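# Ollik Handwriting by Post: Frequently Asked Questions

These are the questions that come in most often, plus two that came in once and annoyed me enough to get a permanent answer. If yours isn't among them, write to us. Legibly, if you can manage it, although we understand that may be the problem.

## The course

### What is it?

A thirteen-week correspondence course in ordinary handwriting for adults. We post you a packet of exercise sheets, you fill them in and post them back, and a tutor marks them in green ink and returns them with remarks. Then you do it again. It was an old-fashioned idea when Reiko Honda started it and it has not been modernised.

### Is this calligraphy?

No. You will not be able to address a wedding invitation at the end of it, and if your cousin finds out you've enrolled and asks you to do hers, you may show her this page. We teach a plain, slightly slanted, joined hand that gets across a page at a decent clip and can be read by somebody else the next morning.

### What style do you teach?

It's called Kollár, and it lives somewhere between the cursive you half learnt in grade three and the printing you fell back on by grade eight. It has two kinds of join and drops the rest. The capital letters have had most of their curls removed. People who were taught a looped hand at school tend to find it bald for the first fortnight.

### My school taught a state-approved cursive and I was very good at it.

Congratulations. Were you given the pen licence early? We hear about the pen licence a lot. Feel free to put it in your application, but you'll be starting with Packet One like everyone else.

### How long should I practise each day?

Fifteen minutes, sitting down. Half an hour is worse, because after twenty minutes most people begin drawing the letters and their shoulder creeps up around their ear. If you miss a day, leave it missed. Two sessions back to back on a Sunday-night panic will be obvious to your tutor, who has seen a great many panics and can generally tell you which line it set in.

### Will you be able to fix my signature?

We could, but your bank might take it badly. Lesson ten deals with signatures for those who want one with actual letters in it. The rest of you can skip it and keep the seismograph.

## Enrolment and money

### When can I start?

There are two intakes a year, and the big one opens in April. Packets go out together so the tutors can mark in batches. If you enrol after the cut-off you'll be held over to the next intake, and no amount of ringing up will shift this, though several of you have been charming about it.

### What does it cost?

$879, which covers all the packets, the marking, return postage within the country, and one pad of ruled paper. It doesn't cover pens. See below, where there is a great deal about pens.

### That's a lot for handwriting.

It is. Most of it goes to people reading your handwriting, and they've earned it. Last intake they marked 2,708 sheets between them, every one by hand, including a run of forty-odd from a man who wrote the whole term in pale yellow.

### Do you do refunds?

Full refund up to the posting of Packet Two. After that, half, until Packet Five. After that we'll assume you're in it for the long haul. Enrolments and refunds both go through Tuvby, the bookings outfit, whose confirmation emails end up in junk mail about as reliably as the sun comes up. Please look there before telling us you haven't had one.

### Can I buy it as a gift?

You can, and people do, and we'd ask you to think about how it will be received. The Christmas vouchers have a redemption rate that speaks for itself. A voucher bought for someone who has mentioned wanting to do the course is a lovely present. One bought for your husband on account of the shopping lists is a complaint with a ribbon on it.

## Pens, paper and other rabbit holes

### Which pen should I buy?

The one in the drawer. If it's a ballpoint that skips, get a different ballpoint. You'll get further with an inexpensive gel pen and a straight back than with something that arrived in a presentation box.

### But I'd like a fountain pen.

Of course you would. Wait until Packet Four. By then your grip will have settled and you'll know whether you press hard, and those of you who press hard will have been spared splaying a nib. Fine or extra fine, please. Broad nibs fill in the loops on your *e*, and your tutor will spend the evening guessing.

### What paper do I use?

The Lovness pad that comes in Packet One. It's ruled at eight millimetres with a faint midline, and it takes most inks without feathering. When it runs out, any decent ruled pad will do, and you can use the guide sheet underneath if the paper's thin enough to see through. Please don't write in the margins. They belong to the green ink.

### I'm left-handed.

Good. So is Reiko, and she'll be marking you herself whether you like it or not. Left-handed packets have the model letters printed on the right as well as the left, so that you aren't covering the thing you're trying to copy. Tilt the page clockwise. More than that. A bit more.

### Does my grip matter?

Less than your teacher told you. If you can write for ten minutes without anything hurting, your grip is fine, even if it looks like you're trying to strangle a gecko. If it hurts, write and tell us where, and we'll post you the grip sheet. It has diagrams. The hands in them were drawn by one of our tutors and all appear to have the same enormous thumb, for which we've had enough letters now, thank you.

## Marking

### What do the marks mean?

A small tick means the letter is right. A dot underneath means look at that again. A wavy line means your tutor sat looking at it for a while and then moved on. There are no grades. People ask for grades. We had them for one intake and two dentists stopped speaking.

### How long until I get my sheets back?

Usually nine days from when we get them, plus whatever the post feels like doing. If you're rural, or on an island, or up a road that floods, tell us when you enrol and we'll send your packets two at a time.

### My tutor wrote "hm" next to my lower-case *r*. What does this mean?

It means hm. The Kollár *r* has a shoulder. Yours, I would guess, has no shoulder, or has two and is an *n*. There are nineteen practice lines for *r* in Packet Three, more than for any other letter, and you probably skipped half.

### Can I scan my sheets and email them?

No. On a scan, the tutor can't tilt the page to the lamp and see how hard you're pressing, and half the remarks in any given week are about pressing.

### Can I practise on something other than paper?

Between packets, by all means. Paper has some drag to it and that's what the sheets are built around, but there is a case for a smooth surface and big letters when you're learning a new join. Write it large, from the elbow, and fill the space. Tablets with a stylus are all right too. A marker on a whiteboard is good for the *f*, which nobody gets at small size, and has the further merit of wiping off. What you post to us must be on paper, in ink.

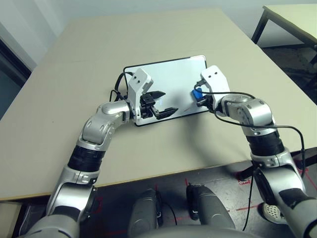
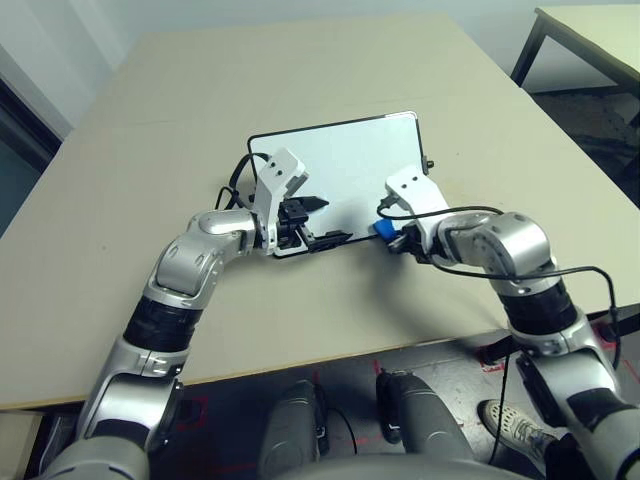
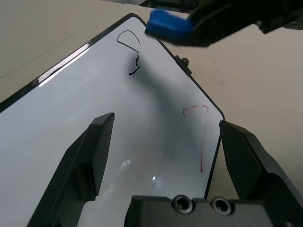 *Reading time: 7 minutes (longer if you stopped to practise your r)*

## Odds and ends

### Do you teach children?

No. Children have schools for this, and bedtimes, and they don't answer letters. We take students from sixteen up. The oldest so far enrolled at ninety-one, wanted only the capital *Q*, got it in three weeks and asked for the balance back. She was within her rights.

### My doctor suggested I do this after an injury. Is it suitable?

Possibly, but ask your doctor or an occupational therapist to look over Packet One first. We'll post a copy for nothing. None of us has any medical training and the green ink has no therapeutic claims attached to it. If you do go ahead, let your tutor know and the thirteen weeks can be stretched to whatever you need.

### Will my handwriting go back to the way it was?

A bit. It'll slump in the second month after you finish, usually at the word endings. Write one page a week of anything at all and it will hold. Copy out a recipe, or the back of the muesli box. One former student copies out her council's parking by-laws and reports that her hand is steady and her neighbours are nervous.

### Who reads the letters I write in Packet Twelve?

Your tutor, and then they go back to you. Packet Twelve asks for a full-page letter to anyone on any subject, and people do tend to say a fair bit in it. We mark the joins and the spacing and keep our opinions about your brother-in-law to ourselves.

### Can I visit?

There's nothing to see. It's a back room with a kettle and a wall of pigeonholes, and if someone comes in we have to find them a chair. Write instead. Include a return address, and print the postcode.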